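Laundry basket

A laundry basket is an open container for gathering and carrying clothes around the home. Woven wicker and rattan are the classic materials, and they are wonderfully good at the job: light, airy and tough.

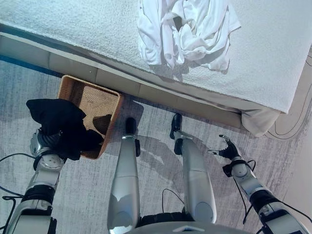
Rectangular baskets sit neatly against a bed or wall, and many homes keep one in the bedroom, where clothes come off in the first place. Sorting darks from whites is often done right there on the bedspread. 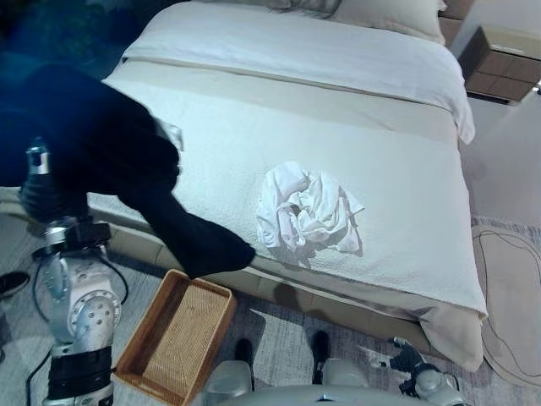

Weavers in Inard still make theirs by hand, and a good one can last for decades! The Söderlund pattern, with its fine, close weave, holds 80 liters.

See also: Hamper; Wicker; Bedspread

Last edited Aug 1, 2019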